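House rules, second go

Right, so the arm rules. After the last newsletter I got more mail about these than about the Christmas lunch, so I've had another crack at them and I reckon we're close. The old sheet at Rudden had 19 rules on it, written over a couple of years by whoever was crankiest that week, and I'd bet good money most of us could recite two. The new one has nine. It fits on a single page in decent-sized type and it'll live at the desk, where people will read it.

Rule one is the one I care about most: if an arm can move, someone is sitting at the pendants. Sitting there, mind you, with the stop button in easy reach and no earbuds in. Popping out to grab a coffee counts as leaving, and leaving means you stop the arms first (yes, even for a flat white).
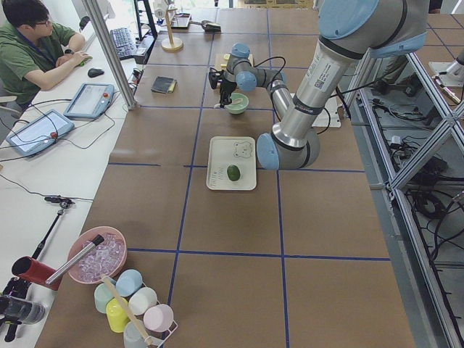
Rule two is about hands. Nothing gets put on the table, taken off it or nudged a bit to the left while an arm is live. I know it's tempting when the bowl's a finger's width off its spot and you can see the grasp is going to miss. Let it miss! A missed grasp goes in the log and costs us a minute. The crew at Jindstead go further and keep everyone back 50 centimetres from the tape during a run, and I'd like us to copy them.

Then there's the tape itself. Every item gets a home square before the run starts, and the layout goes in the log by square so the next person can set it up the same way. If a strip lifts, replace it between runs. Same goes for cables - check the slack with the arm at full stretch, before you start and again after lunch.

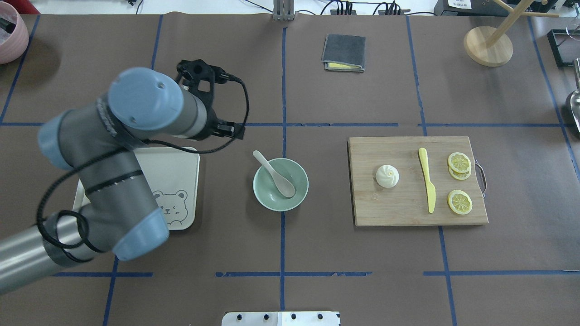

Naledi Mnguni wrote back to say the food rule needs to be a lot blunter. Her version is "if it's been on the table, it's not lunch", and she wants it in capitals. She also asked for cut fruit to be swapped at the start of each session, and for knives on the table to be plastic only, no exceptions for demos. I've pinched all of it, capitals included.

Pirmin Plattner is still arguing for a separate rule on gripper speed near crockery. I'm on the fence. We've got a speed cap already, and I'd sooner people stuck to that one than had another to forget - but if you've got a view, send it through before the May meeting. 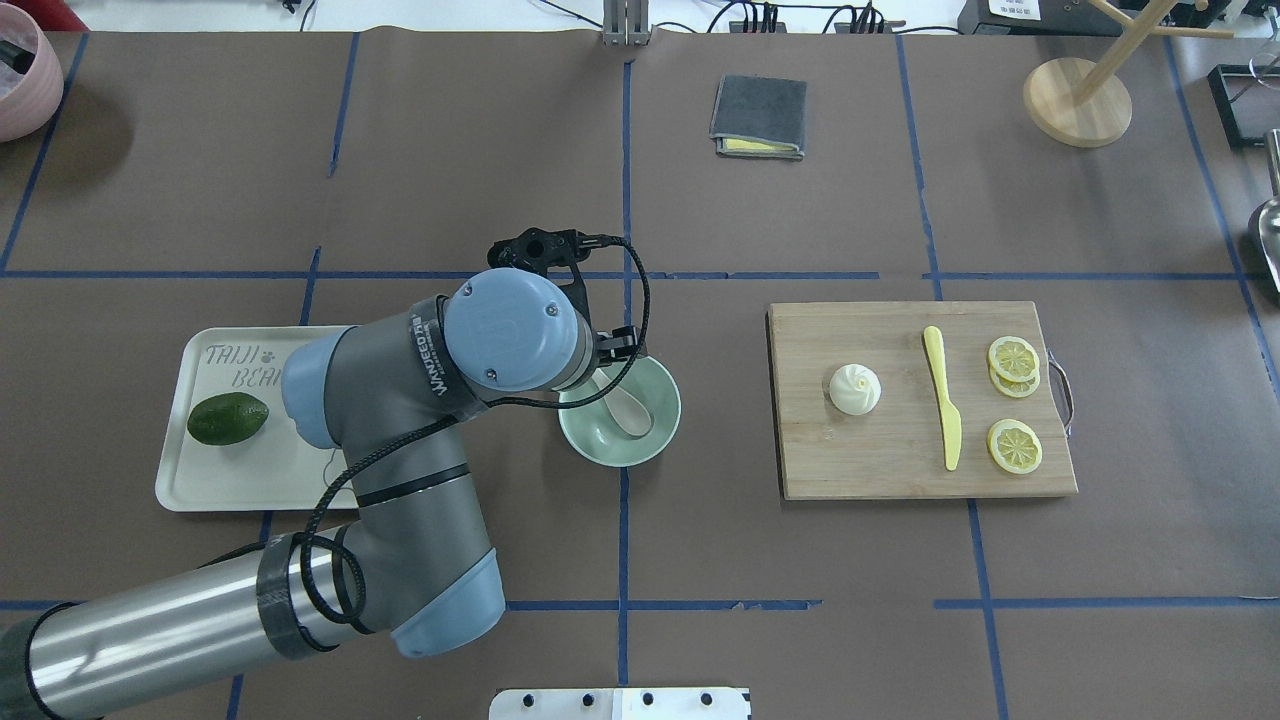
Kitchen layout on the taped grid, with the gripper at the bowl.

Draft copies are in the tray by the door. Scribble on them, sign your scribbles, and get them back to me by Sunday night.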